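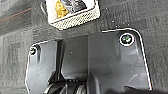
Black moulded cover, grey matting.

January, after tea

Madder again, and I'm writing this up properly for once, because when I went back through last winter's pages to find out how I got that lovely brick colour on the Gratby wool, all I had put was "good, do this again" and a brown thumbprint. So this is for me, and also for Kaiwen, who has asked me twice now what I do about the chalk and deserves a better answer than "a bit".

The fleece first. It came over from Skerelcombe in the autumn, scoured but not what I'd call clean, and it has been sitting in paper sacks ever since with the neck ends rolled down. I weighed it before I did anything else and got 1,203 grams, which was less than I'd been promised, though I don't mind at all as I had nowhere to put more. There was a fair amount of hay in it still. I spent most of the morning picking it over by the window with the radio on (a very pleasant way to spend a morning if you don't look at the clock) and then gave the whole lot another wash in warm water with the plain liquid soap, not the one with the lemon in it. Two rinses, each a touch cooler than the last. I let it stand in every bath and kept my hands out of it, and there was no felting to speak of except one sulky lump from near the tail, and I think that was felted when it arrived.

Mordant next. Alum at the usual rate, with a little cream of tartar, dissolved separately in hot water from the kettle and stirred until I couldn't feel any grit against the bottom of the jug. I have got lazy about this in the past and tipped the powder straight into the pan, and I am fairly sure that's where the pale freckles on the Wosen yarn came from. Brought the pan up slowly, held it just under a simmer, turned it off and left the fleece to cool in the liquor under its lid while I had lunch and rang my sister. When I came back it was still just warm in the middle. Squeezed it out, rolled it in the old blue towel, and kept it damp for the pot.

Now the madder itself. I used 500 grams of the chopped root, the last of the Dzene bag, which smells wonderful, like a church cupboard. I soaked it overnight and poured off the first water, which was the colour of strong tea and had a lot of yellow in it. I've kept that in the lidded bucket and will try it on some silk scraps. The root went into the net bag and the bag into the big pan, and I left plenty of room this time as last time the fleece was packed in like commuters and came out striped.
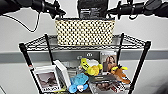
As for the chalk, Kaiwen, I'm sorry to say it really is only a bit, but I shall try to pin it down. Our tap water comes off the moor and is very soft, lovely for washing hair and no good at all for madder, which wants some hardness in it before it will give you a proper red. Over at Gratby, where the water furs up a kettle in a fortnight, they add nothing and get a red you could post a letter in. So I put in one level dessertspoon of ground chalk for the big pan, slaked to a cream in a cup first, and then tested it with a strip. It read 7, maybe a shade over (the dye stains the strip, so you have to be quick and hold it to the daylight). Without the chalk I get a soft apricot. It's a colour I'm fond of, but it wasn't what was ordered.

The heat is where I have always gone wrong and where I was most careful today. Everyone says keep madder below a simmer or it goes brown on you, and everyone is right, but the big pan holds its heat for ages and carries on climbing after you've turned the ring down. I found it best to turn the ring off well before I thought I should and then nudge it back on. I held it steady for up to 30 minutes at a stretch like that, with rests in between, and turned the fleece over with the flat stick each time I came back to it. By mid afternoon the fleece was a good deal redder than the liquor, which is the sign I was waiting for.

I pulled a lock out to look at, rinsed it, and dried it on the radiator. It's a warm brick red at the tips, a little more orange down towards the cut end where the wool was greasier. I could scour harder another time, but the person it's for is going to card and blend it anyway, so the difference will vanish, and I rather like a fleece that has some movement in it. The lock is taped to the facing page. Please don't pull it off to compare with things, as happened to the weld samples.

The rest is staying in the pan overnight with the lid on. In the morning: drain over the sink, let it air before rinsing, then rinse until the water is nearly clear, and a splash of vinegar is NOT needed whatever the old leaflet says. Dry on the rack in the back room with the window open a crack.

Jobs that came out of today, before I forget them:

More madder. Ask whether Dzene still do the chopped root or only powder now. I don't want powder, it gets into the fleece and you never see the end of it.

New net bag, the drawstring on this one has gone and I tied it up with garden twine.

Try the yellow tea from the first soak on silk, and also on a scrap of the Wosen yarn, as there's a ball of it left that I can't use for anything else with those freckles on.

Second bath with the same root. There's bound to be a decent coral left in it, and perhaps a pink after that if I'm patient. Kaiwen, if you'd like some of your own wool in the second bath, bring it over mordanted and damp and there'll be room in the pan. Bring a label tied on with cotton as well, please, since the wool ones take up the dye and then I can't read them.

Turned everything off at the wall, stick and jug washed up, bucket lid on tight.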